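Home Explore Lists Messages Log in

Thread · Print · E-mail this thread

1/
I am packing up the hobby room this week and I will write it down as I go. Two people have asked me how I wrap the delicate things, and I never remember afterwards what I did. So it will be a long thread with many small posts. Mute me if you don't care for boxes.

2/
What must go: one cupboard of craft materials, a shelf of glass jars, paper, the lamp parts, wire in all thicknesses, and the old sewing machine of my aunt. The new flat is only 600 metres away, but it is on the fourth floor and the lift is small. Everything must be possible to carry by one person.

3/
I started with paper. It was a mistake. Paper seems easy, so you fill a big box quite happily, and then the box doesn't leave the floor. I have taken half of it out again. Paper now goes in the smallest boxes I have, and I put something light on top.

4/
For tape I use Flarel, the brown one. It makes a terrible noise when you pull it, my neighbour must think I am tearing up the floor. But it stays where you put it. The clear one from the supermarket came loose on the first box during the night.

5/
@Annag Semple asked if I write on the lid or on the side. On the side! And on two sides, if you have patience. When boxes are in a pile you can't see any lid except the last one. I write the room first and then the contents, in thick pen.

12 replies · 41 likes

6/
The jars took me the whole of Tuesday evening. There are buttons in most of them. I thought first to empty them, then I left the buttons inside and put a piece of kitchen paper under the lid so that they can't move so much. Let us see how that goes.

7/
Small confession about the jars: I have found the same black buttons in four different jars. It seems I have bought black buttons every time I needed one. They are now all together and I will not need to buy black buttons until I am very old.

8/
Peadar McGrath wrote to me that newspaper is enough for glass and foam is a waste of money. For jam jars, yes, I agree. For thin glass I have had bad luck with newspaper, it goes flat after some time and then the things can touch each other. Also my hands become black and then the towels become black.

9/
The foam I have comes in large sheets, white and soft. I ordered it from Sabbagh together with the boxes. It came folded in a way that I could not repeat, so I will never be able to send anything back. I cut it with long scissors. A knife tears it and makes crumbs.

10/
About the crumbs. When you cut foam you get small white pieces, and they cling to everything: sleeves, the scissors, the cat. The best thing I have found is a slightly damp cloth, wiped in one direction only. The vacuum cleaner chases them under the furniture.

11/
Measuring. I don't measure much. I put the thing on the foam, fold the foam over it once, add the width of my hand and cut there. For long things I roll, for flat things I fold. For things with a strange shape I say some words in my own language and then I roll.

8 replies · 27 likes

12/
The lamp parts are the worst of the strange shapes. There are two old shades that I wanted to cover again, and I have wanted this for three years. I asked myself if I should throw them away. I have packed them. Please do not comment on this.

13/
Wire: do not throw all wire in one box. I did it at my last move and it took me a full afternoon to get the pieces apart, and some were bent for ever. Now every coil is closed with a bit of cotton string in three places. Cotton string is easy to cut later and it doesn't scratch.

14/
The sewing machine has its own case, so I was not worried, and then the handle of the case came off in my hand. I have put a belt around it. It is an ugly belt but a strong one. The pedal goes separately, in a box marked PEDAL, with nothing else in it. At the last move I looked for that pedal for a month.

15/
A question from the replies: what do I do with half-empty glue and paint? I don't move them. The paint I offered in the house, and a girl on the second floor took nearly everything. Glue that was already hard went in the bin. I kept one bottle that I have just opened, upright, in a plastic bag with a knot.

16/
A word about the table, as it is my most important tool this week. Clear it completely before you begin to wrap. I know you want to keep just the scissors and the tea on it. The tea must go! I lost a whole sheet of foam to tea on the first evening, plus a part of my good mood.

17/
I lay the sheet directly on the wood and leave a strip of the table free on the right. The pale wood and the white foam are not so different in evening light, so I look twice where the sheet ends before I put something near the side.

18/
Now the yellow things, which I left for late. The wire ring is thin and wide, and I am afraid to bend it, so it gets a flat place and no weight on top. It is lying on the left of the foam, with the straight yellow rod coming down across it. There is a faint grey mark on the sheet as well, it looks like dust. For packing it makes no difference, I use the sheet anyway.

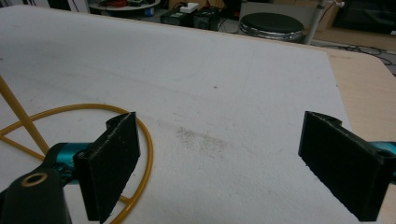

19/
How I wrap a ring like this: one layer of foam under, one layer over, and then a flat piece of cardboard on each side, a little larger than the ring. Tape goes on the cardboard only. If you tape on the foam, it rips when you open it, and you can't use it again. I write FLAT on it, with arrows, and I hope that people read.

20/
The rod goes in a roll of foam of its own. I close the two ends by folding them in, like a parcel of sandwiches. Long thin things I carry myself, by hand, and not in a box. They always come out through a corner.

5 replies · 33 likes

21/
Somebody asked what it all costs. I have the receipt here. At Sabbagh I paid 196 for boxes, foam and tape together, delivery included. It is not cheap. The boxes I can sell again afterwards if they are not too tired, there is always a person in the house who is moving.

22/
I also asked two firms for a price to do the carrying. Botel wanted 200 for the morning, with two men and a trolley, and they answered the telephone at once. Sesach was a bit cheaper but I had to fill in a form with all my furniture in it, with the height of everything. I measured until the bookcase and then I called Botel again.

23/
The man from Botel asked me how many boxes, and I said I would tell him when I am finished. He laughed in a tired way. So I must count them at the end. He also asked if the sewing machine was heavy. I said, it is from my aunt. I think he understood.

24/
Things I would do in another way next time: begin with the fragile things when I am still patient, and buy the thick pen before, not after, the first ten boxes. And keep one chair free. I have been sitting on a box marked BOOKS for three days and it has started to give in.

25/
@Annag Semple yes, I will put the foam aside for you when I have unpacked. The bigger pieces should be fine, the smaller ones I will keep for the Christmas glass. You move in September, no? Then I will bring them over, it is all very light and it takes a whole bus seat.

26/
Still to do: the drawer. Every room has one. In mine there are keys, batteries, a tape measure, ribbon, and a small brass hook that I have moved with me through three homes without finding what it belongs to. I will do the drawer tomorrow after work, with music.

27/
Update on the drawer: I have taped it shut and written DRAWER on it.

3595 views · Share · 19 comments

Print · E-mail this thread · Back to top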